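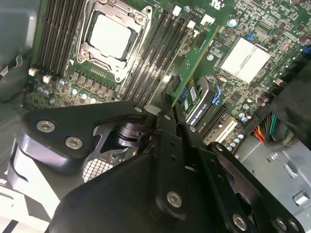
A robot gripper working inside an open computer case, close to the memory slots and SSD.

Workshop tips: can a robot do your PC upkeep yet?

Short answer: parts of it. Saron Negussie runs the repair bench at Barkum and has spent since February sorting out which jobs to hand over and which to keep.

Worth handing over
Holding a torch or a vacuum nozzle steady. Lifting out a loose screw you've already spotted. Anything that repeats on the same model of case, with the same board, in the same position.

Keep for yourself
Power supply wires. They bend differently in every case and a gripper will snag them. Tie them back before you start, whoever is doing the work.
Memory. You feel a module seat before you hear the click, and most grippers feel very little.
The CPU. Leave the lever down unless you're changing the chip or the paste.

Before any machine goes in
Switch off at the wall and unplug. Lay the case flat on a mat that won't slide. Set the speed to its lowest and keep a hand near the stop button. Check the gripper's own screws too – one dropped on a motherboard can short it.

On time, a dust-out and SSD swap takes Saron 8 minutes by hand. With the arm it takes 20, and she still plugs in the cables herself.

Next: cleaning bench drawers and labelling screw trays.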